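Updated 2018-02-10

# How to set prices for loose goods in a small shop

Selling by weight saves packaging and lets people buy as much as they want. It also makes it easy to lose money a few cents at a time. The steps below are the ones we use at our shop in Fallton for rice, beans, nuts and dried fruit.

## 1. Work out your real cost

Take the invoice total for one sack and add its share of the delivery charge. Divide by the weight you expect to sell, not the weight printed on the sack. Some of it goes to dust, broken pieces and spills. For a 50-pound sack of beans we take off 2 percent. Dried fruit needs more, and you will only find out how much by keeping a record for a few months.

## 2. Add your margin

Pick one margin for each group of goods and stick to it. We started with a different margin for every item and could not keep the list straight. Nuts can carry less than grains, as the price per pound is already high and people notice it.

Round up to the next five cents after the margin is added.

## 3. Give every item a short code

We use four digits. The first shows the group and the rest are in the order we took the item on, so 2355 is a dried fruit. Write the code on the bin label in large print, along with the price per pound and any allergens.
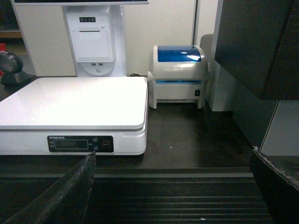 Keep the master list in one file and print it when something changes. Date the printout and throw the old one away. Two lists at the counter will give you two prices for the same almonds.

## 4. Deal with container weight

Customers bring jars, tins and cloth bags. Weigh the container before it is filled and write the weight on a piece of tape on the base. At checkout, enter that weight as the tare. If a jar comes back with the tape missing, weigh it again once it is empty.

For paper bags, weigh ten together, divide by ten and use that figure for all bags of the same size.
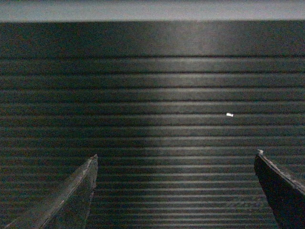
*Dark ribbed surface, close up.*

## 5. Review prices on a schedule

Check every price against the latest invoices every 14 days. Pludow changes its nut prices often. Vergara holds grain prices from the August harvest for most of the year, so those take only a minute.

Change bin labels before opening, and change the master list at the same time. If a customer was charged the old price, refund the difference in cash and note it in the day book.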